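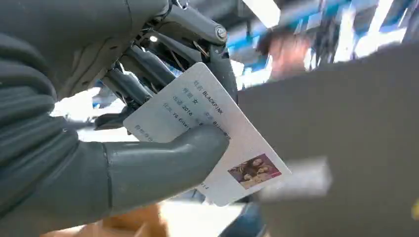
Does the Pronham print of the film run the full length, or is it the shortened one?
The shortened one. It is missing the ferry section and ends on the train platform.

Lists > Fikulbridge Film Society > Members > Archive

Previous | Next | Thread | Author | Reply

Subject: Re: Pronham print and the September program
From: Eckhard Stöcker
Date: Jul 22, 2018

I asked the lender for reel lengths and they came back this morning. The Pronham copy is on four reels and runs 78 minutes. The version that played at the Avton when it first came out was longer, and the reviews from that week all mention the ferry crossing, so the cut was made after release. My guess is that the distributor wanted it short enough for a double bill.

To the points in the earlier message:

> Two things before we lock the September program. First, I have
> only ever seen the film on tape, and the tape had no ferry scene.
> If the print is the same as the tape I am not sure it is worth
> the shipping. Second, last time we ran a subtitled feature at the
> Avton the people in the back rows complained they could not read
> the bottom line. Could we use the Boonchu instead? I know it is
> smaller.

On the first, I would still book it. The tape was made from a television copy, cropped at the sides, and the two long dinner scenes lose half the cast. The print has the full width and, going by the lender's condition report, good color on all reels but the last, which has faded toward pink. Shipping both ways comes to $59, and that includes the insurance.

On the second, the Boonchu seats 556 and the Avton seats 1,353, so either is plenty for us. The floor at the Boonchu is steeper and I have never had trouble with subtitles there. The drawback is that they have one working projector and a platter, and the lender does not allow its prints to be joined up for a platter. It has to be reel to reel with two machines. The Avton has two.

What I would suggest is staying at the Avton and roping off everything behind the cross aisle. We did that for the silent comedies and it worked fine — people sat closer together and the sound was better as well. The manager is happy to do it as long as we tell him before tickets go on sale.

I also looked into whether the ferry scene survives anywhere. The lender thinks there is a dupe of it in a private collection, without sound. I have written to the owner but would not plan on hearing back in time. If it does show up we could run it after the feature, with the dialogue from the script on a handout.

The program notes need to say that this is the shorter version. The draft on the site still gives the original running time, so please fix that before it goes to the printer.

Eckhard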